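June 26, 2021

Glue trial, second batch. Mixed 100 g of the hide glue from Tavham at 60 degrees and let it stand overnight first — fewer lumps than in May. Joint 3 slipped in the clamps, so leave it out of the averages. The rest are curing on the back shelf. Label them before Monday's lot goes in — no, before any other lot goes in. Still short of brushes. 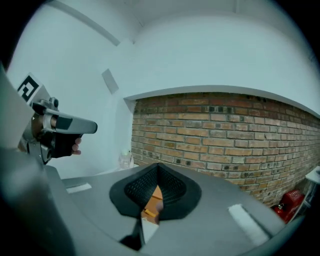
Femi Lawal: I'd keep joint 3 in and mark it as slipped. We did that with the May batch.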